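Can a machine do the boring house stuff yet?
Household gadgets > General

tilde_marsh
Posted August 1, 2023
My sister-in-law swears we'll all have a robot tidying the bathroom in two years. I say no way. I paid 700 bucks for a Saller floor vac and it still eats the bath mat every single morning. Anybody here seen one do a real chore? Not a factory thing, a chore. Toothbrush back in the cup, cap back on the tube, that kind of stuff.

gpichon
I'm in your camp, mostly. I run a small packing floor in Janddale and we looked hard at an Odance arm last September. Great at boxes. Hand it anything squishy or thin and it was hopeless, and a toothpaste tube is both! It's a different shape every time you squeeze it. 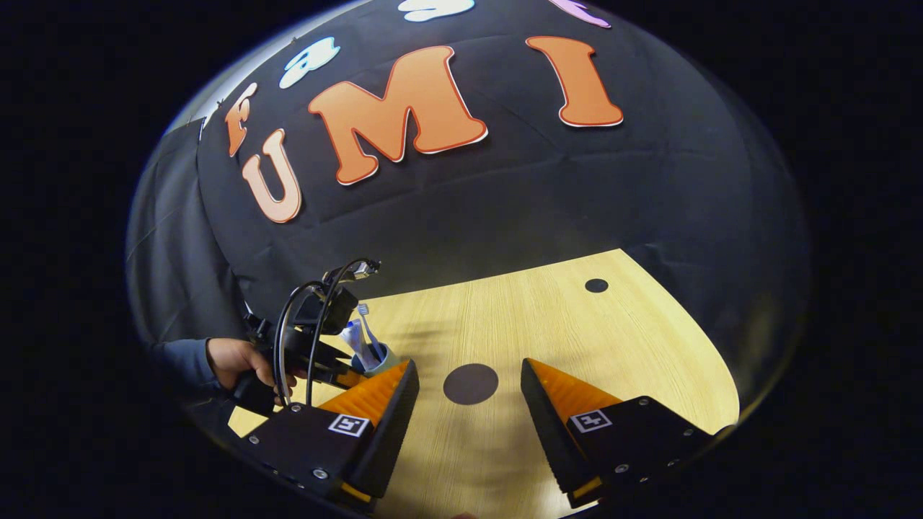
The other thing is that our boxes always show up in the same spot, facing the same way. My bathroom shelf has never looked the same two days running (I have kids). So for me it's the mess that kills it, more than the arm itself.
Gwenaël Pichon

rustbucket28
Disagree with both of you. The arms are fine, the hands are fine, what they're short on is practice. People are doing these jobs with hand-held grippers now so the machines have something to learn from. Give it time and a cup and a toothbrush will be easy.

tilde_marsh
OK but easy on a nice clear table is one thing. My sink has a wet soap dish, three hair ties and a cat on it.

rustbucket28
Fair on the cat lol. You still start with the table though.

Urbanczyk_fan
Shop guy here. We priced an Urbańczyk loader for the lathe and the quote was 2630 just for the fixture plates. It'd load blanks all night, sure, but it won't sweep up the chips or find the wrench I left on the tailstock. I'd pay for the sweeping before the loading.

gpichon
Same. Everyone wants to sell me the part of the job I don't mind doing.

rustbucket28
You two are shopping for last year's machines, is all I'm saying. Check back with me when the kids are in high school.

tilde_marsh
Oldest starts next year, so you'd better hurry. Meanwhile, does anyone know if the Saller has a no-go setting for mats? The manual's useless.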